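Filed under: Reviews > Robot Cells > Setup & Upkeep

Flurmont Wipe-Down Cell Kit: Three Weeks of Paint Work

Jan 27, 2020

We bought the Flurmont kit for our painting cell at Gilside. The task is simple to describe. The arm picks up a brush, loads it from a shallow tray and fills in a square drawn on paper. Keeping the cell in shape for that is most of the work, and the kit claims to cover it: a tray, a roll of grip tape for the fingers, a cable strap set, a square template and a printed care sheet.

The tray is the best part. It is shallow enough that the arm doesn't need a steep approach angle, and the rim is rounded, so a brush handle can lean on it without catching. We teach the load point first and everything else from there.

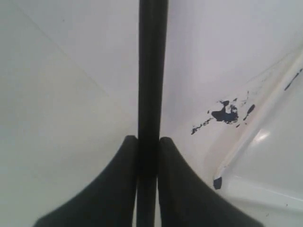

Cleaning takes longer than the care sheet says. Navy acrylic comes off the plastic with warm water if you get to it in the first 5 minutes. After that you need a plastic scraper, and the inside corners are slow going. Check the table beside the tray too. A dried fleck under the tray will tilt it, and then the brush height you taught is wrong.

The template makes a clean square with a thin line. Set it on the paper at whatever angle your program wants and draw around it. I would have liked a center mark. Without one we touch the closed fingertips down near the middle of the square and save that as the paint position.

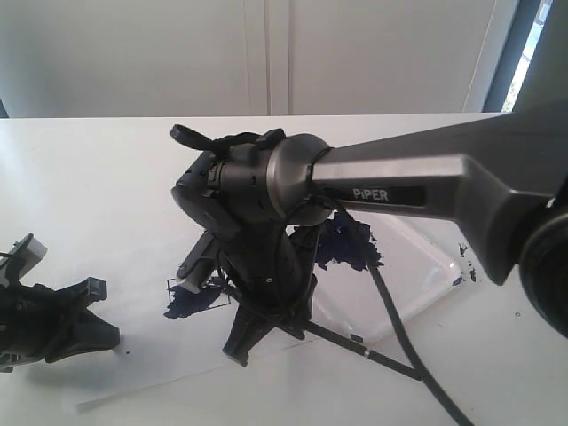

Serrano wrote in after our first post on this kit to say that the straps were the weak point, and that a cable left long enough to reach the table would sooner or later drag through the paint. He suggested strapping at the wrist and again at the elbow, and leaving the slack up high.

I agree with part of that. The straps hold fine, but there are only 3 in the bag, and a cell with two arms needs more. We bought a second set from Plirkier and they fit the same way. Before each session I run the arm through its full reach at low speed and watch the cable the whole time.

Paper is the other thing to settle early. Tape the sheet at the corners and along the side closest to the tray. If it shifts, the square shifts with it, and no amount of reteaching the arm will help until the sheet is flat again.
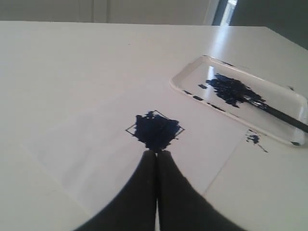
Brush pickup was our biggest trouble. A round handle turns between flat fingers as soon as the bristles press on something. The grip tape in the kit helps, though it has to be replaced when it starts to feel slick. Ours lasted roughly 1,000 grips. Wipe the handle as well, all the way up, or paint ends up on the tape and you lose the grip sooner.

We set the grip force low and raised it in small steps until the brush stopped turning.

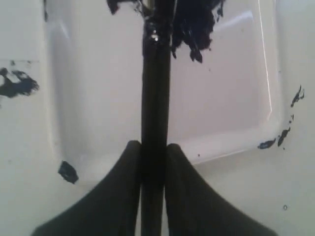
Load depth matters more than speed. Too deep and the bristles pick up a lump that falls off on the way to the paper. I keep a thin layer of paint in the tray and top it up between runs. The care sheet has a table of depths for different brushes, and the numbers were close enough to start from.

I'd buy the kit again for the tray and tape. The template is okay. Get extra straps with your first order, and plan on refilling the tape in February if you start now and run daily.

© Gilside Cell Notes | Contact | Back to top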